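Ring stuck between two sizes – resize it or live with it?

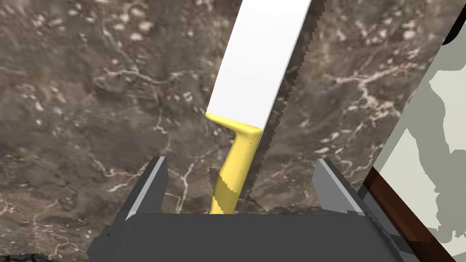
Hoping someone who knows rings can help me out. I bought a second-hand gold signet from a stall at Tivlow market in May and it's a lovely thing, but it spins round on my ring finger and won't go over the knuckle of the middle one. The jeweller in Bedora says they can take it down by 2 sizes and it'll be ready in 9 days. My worry is the engraving, which runs a fair way down the shoulders. Will they have to cut through it? And is it going to look odd afterwards?

Posted by tivlowmagpie

I've had three rings taken down over the years and never had any bother. They cut a bit out of the back of the band, the part that sits palm side, then close it up and solder it, so your engraving shouldn't be cut at all. What can happen is that the shoulders get pulled in slightly as the band is bent to the new curve – ask them about that before you leave it. Get the hallmark looked at too, if it's at the bottom it might be lost. Mine was, and I was a bit gutted!

Posted by oldgoldhabit

just wear it on your thumb lol

Posted by Kimine_7

If you're nervous, ask for sizing beads first. They're two little gold bumps soldered inside the band, and they stop it spinning. I had them put in my gran's ring at Chauhan in the arcade and they can come off again if you hate them. Bit strange for the first week, then I forgot they were there. Two sizes might be a lot to ask of beads though, so try it on in the evening when your hands are warm and see how loose it is then.

Posted by beadsandbobs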